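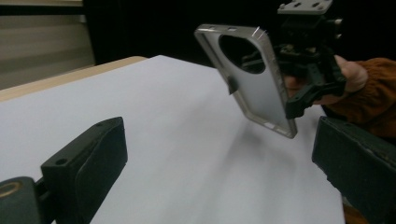
Do I need any experience with robots to take part?

Most people in the trial will have none. You need steady hands, patience with small parts, and enough written English to fill in a one-page form after each session.

Citus hand-held gripper: trial users wanted

Prodell is looking for people to try out the Citus, a two-finger gripper tool with a camera on it that you hold and work by hand. The people who buy it use it to record how small jobs are done, and the recordings are then used to train robot arms. Before it goes on sale we want to know how it holds up when people use it for hours at a time, and where it gets in the way of the work.

There are 14 places. The trial takes place at our workshop on Pritchard Street in Stivirgate and runs through January and February.

What you will be doing

Each session covers one kind of job. The current set is phone housings: picking up a back cover, turning it over, passing it to or from a clamp fixture, and setting it down on a sheet of white paper without scraping the rim. Later sets use battery trays, cable ends and small boxed goods. Some jobs are done alone and some with a second person who holds the part while you bring the gripper in. You will take both roles.

You repeat a job until the session lead has enough clean takes, then fill in the form. It asks about grip, weight, reach, how well you could see past the fingers, and anything that slowed you down. Short answers are fine. We do want the complaints — the trigger spring was changed twice on the strength of remarks from the last group, and the finger pads are still open for discussion.

You will not be asked to program anything or to repair the tool. If it stops recording, tell the session lead and take a break.

Hours and pay

Sessions are 80 minutes long, with a break in the middle. Most participants will do two a week, and you can choose mornings (from 9:30) or late afternoons (from 4:15). Please don't sign up if you can only manage the first couple of weeks, as the later sets depend on people who already know the tool.

We pay $49 per session. Payment is made at the end of each month by bank transfer or check. Sessions that we cancel on the same day are paid in full. Sessions that you cancel are not paid, but you can make up two of them at the end of the trial.

Travel is not covered. There is free parking behind the building and a bus stop at the corner of Pritchard Street.

Who can apply

You must be at least 18 and able to work in the United States. You should be able to sit or stand at a table for the length of a session and grip and release a tool many times over. If you have had a wrist or hand injury in the past year, please mention it when you write. It doesn't rule you out, but we may give you shorter sets.

We need left-handed people as well as right-handed people. The last group leaned heavily toward right-handers and we learned very little about how the grip feels from the other side. People with small hands are also very welcome, for much the same reason.

Anyone who has worked for a company making a similar tool should say so. We will probably have to decline.

What gets recorded

The camera on the gripper records whatever is in front of it, so your hands and sleeves will show up in the footage, and sometimes those of the person working with you. Faces are blurred if they appear. There is no sound. The recordings belong to Prodell and may be shared with customers as sample data. You will sign a release before the first session, and we will send you a copy ahead of time so you can read it at home. Please take off rings and bracelets before you start. Long sleeves are fine.

How to apply

Write to Silviu Mocanu, trial coordinator, using the contact form on this site. Choose "Citus trial" as the subject. Tell us which hand you use, which times suit you, and what kind of work you do or have done with your hands. Repair, sewing, packing, kitchen work and model building all count. No resume is needed.

If you look like a fit, we will invite you in for a paid tryout of 30 minutes, where you handle the tool and we check that it suits your grip. Places are filled in the order tryouts are completed. Once the group is full, later applicants go on the list for the spring trial unless they ask us to remove them.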